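How to Oil a Wood Tabletop (and Love It Again)

Posted Mar 16, 2024

If your kitchen table has gone dull and thirsty, an afternoon with a rag and a tin of oil will change your mind about replacing it. I did mine last October and I'm still running my hand over it every morning!

Pale woods are my favorite for this, and they don't need to end up orange. 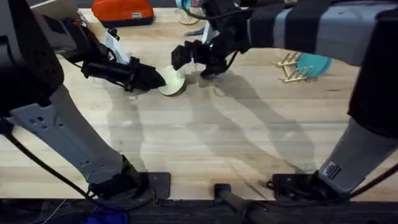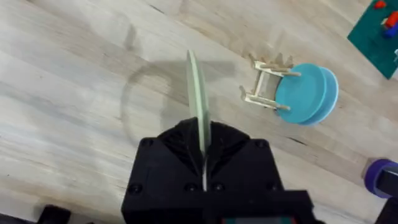 Light wood, soft green tableware.

First, clear the table and wash it with warm water and a drop of dish soap. Wipe with the grain, then let it dry overnight. Don't rush this part — damp wood won't take oil evenly.

Next, sand. Start with 100 grit if you have rings or scratches, then go over everything again with something finer. Always follow the grain, and go easy near the edges (I rounded one corner by accident and now pretend it was a choice). Vacuum up the dust and wipe with a barely damp cloth.

Now the fun bit. Pour a small puddle of hardwax oil in the middle and spread it as thin as you can with a lint-free rag. I use the clear one from Plokano, but my neighbor Sabina Paulík swears by plain tung oil and her table is gorgeous. Wait 15 minutes, then buff off whatever hasn't soaked in. If it feels sticky, you left too much on, so keep buffing.

Let it cure overnight and do a second coat the same way. Hold off on hot pans and wet glasses for a week.

Lay your used rags flat outside to dry, well away from anything that burns. Oily rags in a heap can catch fire on their own.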